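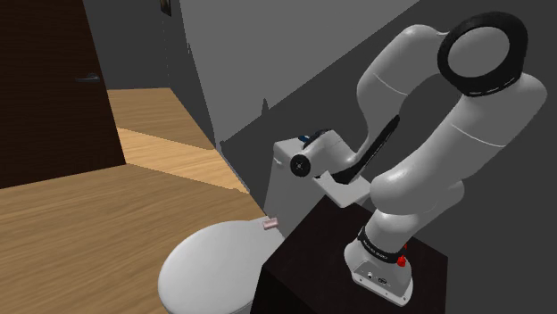
Hi all,

On May 25, 2018, Ilgın Toprak wrote:

> Has anyone tried the Hanville bathroom pack? Is it worth 500 for simulated rooms?

I've had the trial going and I quite like it! The arm loads without fuss and you can clutter the cistern however you fancy (67 small objects to pick from). The walls are a bit gloomy though, and I'd wait for the July update before paying.
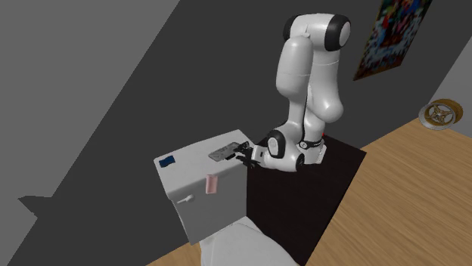
*Gripper at the end of the tank, Hanville trial*

Happy to share my settings.

Botha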